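From: Mackenzie Nguyen
To: Rulstead Residents list
Subject: Re: Safe storage night at the hall

Hi everyone,

Thanks so much to Riaan for getting the ball rolling on this, and sorry I've been slow - we had the grandkids for most of April and I'm only now getting through my inbox!

Riaan Naidoo wrote:

> Could whoever is organising the firearm storage evening please confirm the start time, and whether people who don't own guns are welcome? My neighbour has a four-year-old who visits farms a lot and she'd like to come along. Also, is it true the Clelis cabinets are going for $899?

Start time is 7 pm, and yes, yes, please bring your neighbour. I'd go so far as to say she's the person I most want in the room. Those of us who grew up with a rifle behind the kitchen door can get a bit casual, and it does us good to hear from a mum who has to ask the awkward question before a play date. (I still find it awkward myself, and I've been asking it for years.)

On price, the smaller Clelis cabinet is $899 and the tall one is $1,177, both before delivery. Brenda Ibarra has the tall one and is very happy with it, though she did say getting it up the back steps nearly ended her marriage. Bolting it down properly is extra if you don't fancy doing it yourself - Ignacio Yáñez was quoted $225 by the fellow out at Gaete, and that was for a brick wall.
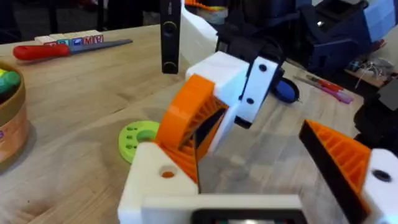

Ammunition needs its own locked container, and I know we've been round and round on this one, but a biscuit tin on top of the wardrobe won't do. Kids climb. The same goes for the ute: if you're stopping for fuel or groceries, please don't leave anything in the glovebox or under the seat, even for two minutes.

Brenda Urrutia is bringing her slices and I'll do the urn. If you have an old key-lock cabinet you're not using any more, let me know, as there are a couple of families on Skuvell Road who'd be glad of one.

Parking is round the back because the front is all dug up for the new drain. Mind the trench!

Cheers,
Mackenzie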